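Imprimir | Enviar por correo

El taller de Trastside abre un aula de orden y clasificación para pequeños recipientes

28 de julio de 2026

El centro vecinal de Trastside ha puesto en marcha un aula dedicada al orden doméstico, con mesas de trabajo, estantes bajos y una colección de vasos, frascos y botes para hacer prácticas. El espacio ocupa la antigua sala de lectura de la planta baja y admite grupos de hasta 24 personas.

El programa consta de 5 sesiones. Las dos primeras tratan del cristal y de los vasos de diario: cómo agruparlos por altura, qué separación dejar entre ellos y qué piezas conviene tener a mano. Las siguientes se ocupan de los envases con tapa, que suelen acabar mezclados en el mismo cajón - pastilleros, tarros de muestras, botes de plástico sin etiqueta.

La coordinadora, Consuelo Llorente, explica que casi todo el material procede de donaciones. "Pedimos vasos desparejados y nos llegaron cajas enteras", comenta. El centro ha destinado 2.000 euros a mobiliario y a la reparación de las persianas.

Marianna Baran imparte las sesiones de tarde. Recomienda empezar por una sola balda y dejar las piezas de color a la vista, para distinguirlas sin tener que moverlas. En noviembre se añadirá un grupo de mañana si hay inscripciones suficientes.

La matrícula es gratuita para los socios y se formaliza en la recepción del centro, donde también se recogen vasos y botes limpios.

Vasos de varios colores en un estante y envases con tapa sobre la mesa, en el aula de Trastside.
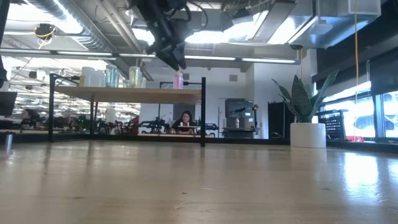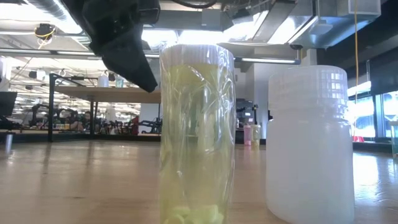
Otras noticias del centro

La biblioteca de préstamo Pawlak amplía su horario de tarde.

Contacto | © Centro vecinal de Trastside | Volver arriba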